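How to apply for a school place when you move mid-year

Moving house after the school year has started means you can't use the normal fall enrollment round. You have to make what most districts call an in-year application. The steps below follow the process in Trikerdale, but other districts work in much the same way.

Before you start

Find out which schools serve your new address. The district office keeps a street list, and the clerk will read it to you over the phone. Don't go by distance alone — the nearest school may be in another zone.

You will need:

Your child's birth certificate or passport
Proof of the new address (a signed lease is fine, a moving quote is not)
The most recent report card
Vaccination records
Any support plan your child has now

Step 1. Call the schools

Ask each one if it has space in your child's grade. A school can tell you this but can't hold a seat for you. Write down the name of the person you spoke to.

Step 2. Fill in the form

The in-year form is 4 pages. You can list up to four schools, in order of preference. List all four if you can live with them. Leaving lines blank does not improve your odds at your first choice.

If your child has a brother or sister already at one of the schools, fill in the sibling section on the last page. The office won't look this up for you.

Step 3. Hand it in

Take the form to the district office or use the online portal, Plaveseo. The portal times out, so scan your papers first. Save the reference number it gives you at the end.

Step 4. Wait for the letter

Decisions usually go out within four weeks. Keep your child enrolled at the old school until you have an offer in writing.

If you are turned down

You can ask to go on the waiting list, and you can appeal. You can do both. The letter gives the deadline for the appeal, and it runs from the date on the letter, not the day you opened it. Accepting a seat somewhere else doesn't cancel your appeal.

Seats do open up in January, when families move over the break. Call and confirm you are still on the list before then. 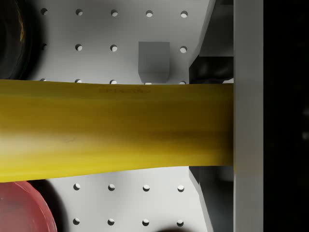 Kelly Greenwood wrote that her lease didn't start until the month after the move was agreed, and the office still took it as proof of address once the landlord had signed. She suggests asking for that in an email before you hand in the form.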